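PRESS RELEASE

For immediate release – November

Brukutville household waste project asks 49 homes to look in the kitchen bin

Hello, and thank you for opening this one. I'm Elis Llewellyn, I run the Matheson home waste project in Brukutville, and I have spent a good part of this year with my head over other people's kitchen bins. I'm very pleased to say we're now ready to tell you what we're up to and to invite a lot more of you to join in.

From this month, 49 households across Brukutville are taking part in what we're calling the Small Bin Month. The idea is simple enough. Each home keeps one small round bin in the kitchen for anything that can't be recycled or composted, and everything else goes somewhere else. When the small bin is full, you write down the date on the card we give you, empty it and start again. That's the whole job!

We tried it first with a handful of homes on Vestberg Road in the spring, and what surprised me (and I thought I knew a fair bit about rubbish) was how much of the stuff was wrapping. Food packets, sweet wrappers, the crinkly film that comes round everything, bits of torn plastic that get dropped in without a second look. People told me they had expected food scraps to be the problem. Most of them had a caddy for those already, and it was the packets that kept piling up.

I went round the kitchens myself and I loved it, I have to say. People are very open about their bins once you get them going. Some keep theirs under the sink, some by the back door, and quite a few tuck it into a corner between the cupboards where you can drop things in while you're cooking. I've come round to the corner, personally. You see what you're throwing away because you're looking straight down at it.

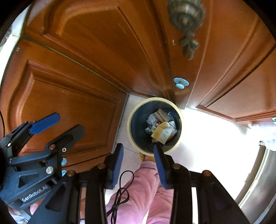 A small round bin in a corner between the kitchen cupboards, with packets and wrappers at the bottom.

Taking part costs nothing. Every home gets a starter pack with a record card, a fridge sheet showing what goes where, and a folding bag for soft plastics, which can be brought to our collection point at the Ramel Street hall. You can use whatever bin you already have as long as it's a small one. Please don't go out and buy a new one for us – an old one with a bit of life in it will do nicely.

My colleague Aurelia Barbu looks after the record cards and she has asked me to pass on two things. First, please fill in the card on the day you empty the bin and not all in one go at the end, as she can tell. Second, a half-empty week still counts, so if you've been away just write "away" and carry on.

"I've had cards back with little drawings on and notes about biscuits," says Aurelia. "I read all of it. If a certain packet keeps turning up in your bin and annoying you, write it down, and we'll put it on the list we send to the local shops."

That list is the part I'm most excited about. We got 218 comments from the spring trial and plenty of them named the same sorts of packaging again and again. Several shops on Vestberg Road have already agreed to sit down with us and go through it, and I'll be bringing the new comments along too once the month is done.

We have 400 starter packs to give away in the next round, which opens as soon as this one closes. Flats, shared houses, big families and people living on their own are all welcome, and we'd really like to hear from more renters, who were a bit thin on the ground last time. If your kitchen is tiny, all the better, we'd love to know how you fit everything in.

Packs can be picked up from the Ramel Street hall between 2 pm and 6 pm while the project is running. If you can't get there, leave a note with your address and one of us will drop a pack round on the way home. There's also a drop-in table where you can bring along any wrapper you're stuck on and ask where it ought to go. Bring the awkward ones, we enjoy those.

Journalists are very welcome to come and meet some of the households taking part. I can usually arrange a kitchen visit with a day's warning, and there will almost certainly be tea.

Contact: Elis Llewellyn or Aurelia Barbu, Matheson home waste project, Ramel Street hall, Brukutville

Ends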